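Subject: Re: [Soneck-makers] Sorting the big table before May
Date: Jan 14, 2023

> Does anyone know what we're doing with the long table at Drandbridge?
> Last time I went in I couldn't put a mug down without moving three
> jam jars of screws. Also, are the Zwahlen drawers still going spare?

Hi all,

Drawers first: yes, still going spare, still in the corridor, please take them!

As for the table, I had a good go at it this week. Everything loose went into boxes and I wiped the top down twice (washing-up liquid, then plain water). I've tried a see-through box up there too, one of the smoky grey plastic ones, because I'm sick of opening lids to see what's inside. It might be a bit dark for tiny bits, so tell me what you think.
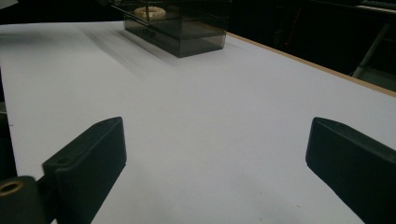

WHAT I'D LIKE TO DO NEXT

Keep the white top clear apart from a box or two at the back, and put the glue and paint under the window. There are still a few specks and smudges on it that I'd like to get off, so if you've got a trick for matte white surfaces that doesn't leave it shiny, shout.

I've measured up and a shelf 115 cm long would fit behind it nicely. Sulinar quoted us 108 pounds for one with brackets, and that seems steep to me (would plain timber do?).

I'm in again from around 3 if anybody fancies helping with the jam jars. Bring a screwdriver, mine has vanished.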